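Hilo para quien esté pensando en enseñar a leer en casa con cubos de letras. Llevamos desde febrero con esto y tengo muchas cosas que contar, así que poneos cómodos (ya sabéis que yo corta no soy).

1/ Empezamos tarde y mal. Compré un método carísimo de la editorial Giston, con 600 fichas, y a la tercera tarde la niña ya se escondía debajo de la cama. Lo cerré y volvimos a los cubos de madera de toda la vida, que en mi casa siempre han dado alegrías. 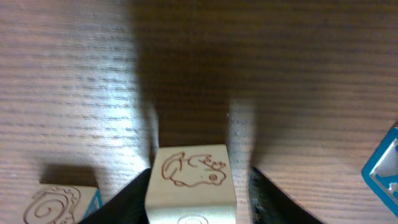 2/ Lo primero, los sonidos. Yo me empeñaba en decir "eme" y ella leía "emeapa" donde ponía "mapa", pobrecita mía. Ahora decimos mmm, alargándolo muchísimo, y luego viene la vocal. ¡Nos reímos un montón!

3/ Pocas letras cada vez. Nosotras pasamos 2 semanas enteras con las vocales, la M y la P, y salen más palabras de las que parece: mamá, papá, mapa, puma, pomo. La abuela opinaba que íbamos lentas. La abuela opina de todo.
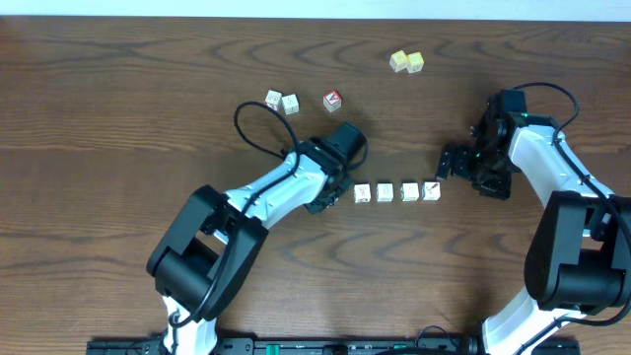 4/ Ratitos cortos, después de merendar. Si un día no apetece, no se hace, y al siguiente suele pedirlo ella (casi siempre cuando estoy con la cena, claro).

5/ Los dibujos de algunos cubos pueden liar. Muchos juegos vienen pensados en inglés y la A lleva una manzana. Yo le dije que esa letra "habla otro idioma" y se quedó tan contenta.
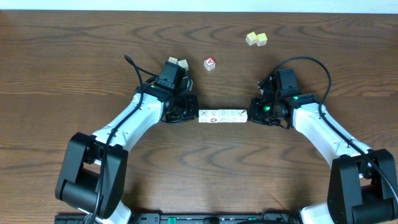

6/ Y leed en voz alta, por favor, aunque ya lea sola. Nosotras vamos por el capítulo 3 de un cuento de una tortuga que quiere ser cartera, y anoche leyó ella la última línea, despacito, con el dedo. Se me saltaron las lágrimas y me pidió que no llorase encima del libro.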